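Home Publications People Data Contact Search

4.3 What the wiping station changed

The whiteboard task entered the study by way of a complaint. Small boards come back to the Moncrieff depot from training rooms with whatever the last speaker left on them, and cleaning them had always been the job of whoever was standing nearest. When Sesa proposed automating the return line, the boards were put first on the list, on the grounds that wiping one could not be hard. We have since stopped using that phrase in meetings.

Before any arm was installed, depot staff taught the task by hand, working with a pair of hand-held grippers at a table. Five people did this between their ordinary duties, and 86 demonstrations were kept. The software, Kindari, was meant to learn from them how to hold a wiping tool, how hard to press and when to stop. Workers had opinions on all three. Ubaldo Villa, a returns clerk of long standing, held that a board is clean when a person across the room would say so. Lucrezia Ferraro, who runs the training rooms, held that it is clean when she says so. Both standards are present in the data – we did not find a way to average them.

The demonstrations also put into view a good deal of work that had never been written down. A gripper closes, opens and does little else, and people who had wiped boards for years without a thought now had to decide which hand did what. Several began narrating under their breath. Brahim Cherkaoui compared it to eating soup in ski gloves, and then became the fastest demonstrator in the group. Figure 2 shows the board at the teaching table. 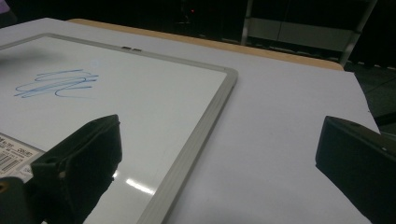
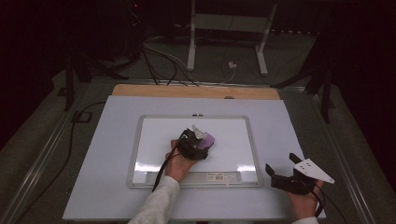 Figure 2. Whiteboard work with two hand-held grippers. First image: blue marker strokes on the board. Second image: the left gripper holds a purple object against the board while the right gripper is open.

Over the trial period the return line handled 587 boards. Staff had expected either to lose the task or to be rid of it, depending on how they felt about it, and neither happened. The wiping moved to the machine and the judging stayed with people, who now looked over each board after the arm had finished. Primo Marchetti described his new position as "supervisor of a sponge." His pay grade, he added, had not been informed.

Judging proved to be the more tiring half. Under the old arrangement a clerk wiped a board and walked away in the mild belief that it was fine. Under the new one the same clerk had to put a mark on a form, and a faint trace of ink that used to pass without remark became an entry with a code. By March the form had grown a second page. Management read the rise in recorded defects as a fault in the arm, while the clerks read it as a fault in the form, and on the evidence we collected the clerks had the better case.

Teaching carried its own status, which we had not planned for. Demonstrators could recognize their habits in the arm's movements, or said they could, and Settimio Martinelli was blamed for every pass that began at the wrong end of a board. He accepted this with some pride. New staff who had given no demonstrations spoke of the arm as equipment, and those who had taught it spoke of it as a slow colleague with somebody else's bad manners. We return to this difference in Section 5, where it bears on who was willing to correct the machine and who simply waited for it to finish.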